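Research > News > Manipulation

Search this site Enter keywords Go

Bed-making study finds short demonstrations teach robots more

A robot arm that learned to straighten blankets from short recordings made in people's homes did better than one trained on full-length recordings of the same chore, according to results released in March by the Fasta project.

The project is run by Insaurralde, a small research lab that works on household robots. Its team asked people to make their beds using hand-held grippers in place of their own fingers. Each gripper carries a camera, and the recordings are used to train a control program called Prultar.

Cloth has been a hard problem for home robots for a long time. A cup keeps its shape when it is picked up, but a blanket can fold in thousands of ways, and the part the robot needs to grab is often hidden under something else. Beds add to the trouble with several layers that look alike from above.
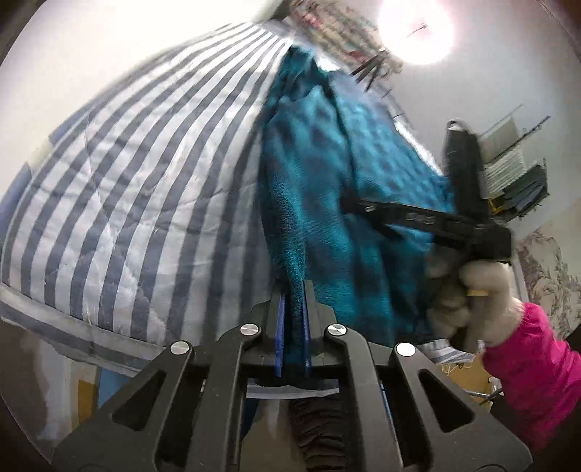
The Fasta team collected 239 recordings of whole bed-making sessions. Lead researcher Ulises Cisternas said the first version of Prultar was trained on those sessions from start to finish, and it tended to lose track of what it was doing partway through.

“It would grab the blanket well enough, then start pulling as if it was already at the last corner,” Cisternas said. “The long recordings have a lot of waiting and walking in them, and the program was learning that too.”

For the second version, the team cut the same sessions into short pieces, each covering a single action such as pinching an edge, lifting a fold or laying a layer flat. The pieces were labelled by hand. No new recordings were added, so both versions learned from the same material.

The two versions were then tested on a robot arm in the lab, with 100 attempts each at pulling a crumpled blanket up to a marked line on a single bed. The version trained on short pieces reached the line more often and let go of the cloth less often. It also recovered better after a missed grab, usually by backing off and trying again a little further along the edge.

The gain was largest with thick, soft blankets. On thin cotton sheets the two versions were close, and the team does not consider the difference there to be meaningful.

Orlando Flores, who looked after the recording sessions, said fleece was a useful material to include. It bunches up easily, but it also gives the fingers something to hold.

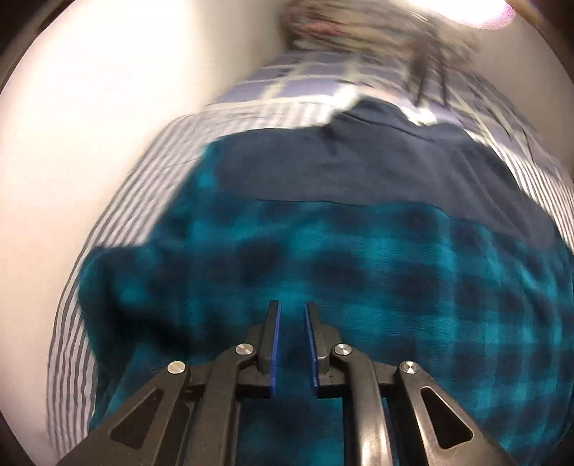 Gripper fingers at a checked fleece blanket during the bed-making work.

Flores said people were given very little instruction. They were shown how to open and close the grippers, then left to make the bed in whatever order they liked. Some worked from the pillow end down and others started at a corner. The team kept all of it – including the sessions where a blanket had to be done twice.

“We wanted ordinary beds in ordinary rooms,” he said. “If everyone does it the same way, the robot only learns the one way.”

There are limits to the result. All of the tests were done on one bed, with the arm fixed beside the mattress, so it could not walk around to the far side as a person would. Fitted sheets were left out. The labelling was also slow work, taking two people about 5 weeks, and Cisternas said that would have to come down before the method could be used on a much larger set of recordings.

The team is now trying out a tool called Trokix that suggests where one action ends and the next begins. A person still checks each cut. Early trials have gone well on lifting and pulling, but the tool has trouble with smoothing, where the hands may barely close at all.

A second round of tests with two arms working together is planned for later this year. The labelled pieces will be shared with other research groups on request once the checks on them are finished.

Contact the news desk | Copyright Insaurralde, all rights reserved | Back to top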